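4. Sorting and serving: are the small chores within reach?

4.1 Why utensils

Claims that household robots are close to ready tend to rest on a narrow set of chores. Towels get folded on a bare table, blocks go into bins, a fridge door is opened in a lab kitchen with good light. These are fair tests of some things. We doubt they say much about the jobs that fill the hour after a meal, when thin, shiny and awkward objects have to be sorted, lifted, tipped and put away, often while something else is held in the other hand.

We chose utensils for this part of the study for that reason. A chopstick gives a fingertip very little to hold and rolls if it is pinched off centre. A spoon reflects the room, so its edge moves in the camera view whenever the viewpoint does. A ladle has most of its weight at one end. Put several of these in one cup and they lean on each other, cross over, and hide the handles a planner would most like to see. Earlier work with the Zaner benchmark left this out by laying each item flat and well apart from its neighbours, and the scores reported there should be read with that in mind.

4.2 Demonstrations

The demonstrations were collected with hand-held grippers, one for each hand, in ordinary kitchens. We kept 1673 episodes after screening. Each kitchen was used as it stood, with its own pots, counters and lighting. Operators were told which chore to do but were given no script for the order of the steps, and we did not ask them to repeat a trial that looked untidy. Figure 2 gives two moments from one kitchen, with the mixed utensils in their cup in the first panel and a chopstick and spoons in use with a bowl in the second.
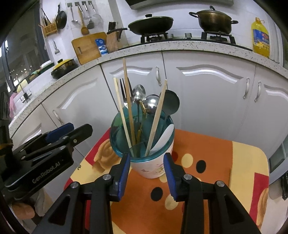
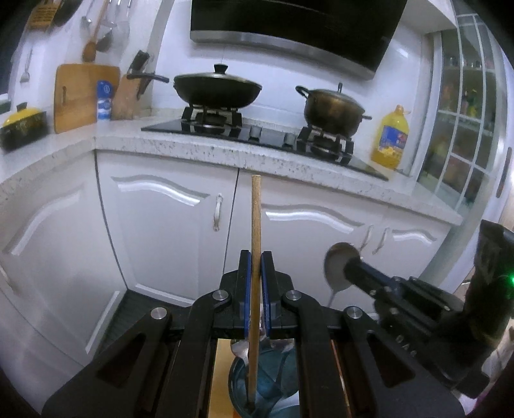

Can a household robot be trusted to clear up after dinner yet?

On our evidence it cannot, unless someone stays close by to step in. The policies we tested can do many of the single motions involved, but they lose track of the chore when one motion goes slightly wrong, and after dinner something nearly always goes slightly wrong.

4.3 Results

We trained two policies on the same episodes. The first, Fanix, predicts short runs of motion directly from the camera views. The second, Meireles, picks a grasp point first and then plans a path to it. Both were run on a fixed two-arm station for 420 trials, split evenly between them.

Fanix was the smoother of the two and the easier to watch. It also failed in ways that were harder to notice. It would close its fingers on nothing, carry the nothing across to the tray, and open them again with every sign of confidence. Meireles was slower and stopped more often, and in a home we would count the stopping in its favour. Its main weakness was the crowded cup, where the grasp point it favoured often belonged to a different utensil from the one whose handle it had been following.

Liquids caused trouble for both. A spoon that has just left a bowl of something thick may drip for a while, and neither policy had any notion of waiting. Our operators paused over the bowl out of habit. The pause is in the data, but it looks much like any other moment of stillness, and the step we used to trim idle time had removed a good part of it. That is our own error, and we suspect it is a common one in this field. We have since put the pauses back and will report the retrained policies separately.

4.4 How much weight to give this

A reader who wants to be hopeful could point out that the demonstrations themselves show the chores being done with plain two-finger grippers, so the hardware can't be the whole problem. We agree up to a point. A person's arm and judgement stood behind every one of those grippers, and the judgement is the part we have not managed to copy. It would be a mistake to treat a good demonstration as proof that a machine of the same shape is nearly there.

The Grako scoring scheme, which we used so that our numbers could be set beside earlier ones, gives part marks for reaching and grasping even when the item never arrives where it should. We report those marks in the appendix. For a household we think the full-chore score is the only one worth having, as a spoon that is picked up well and then dropped behind the stove still has to be fetched by somebody. Later sections use the full-chore score throughout, including for the drawer and dishrack tasks.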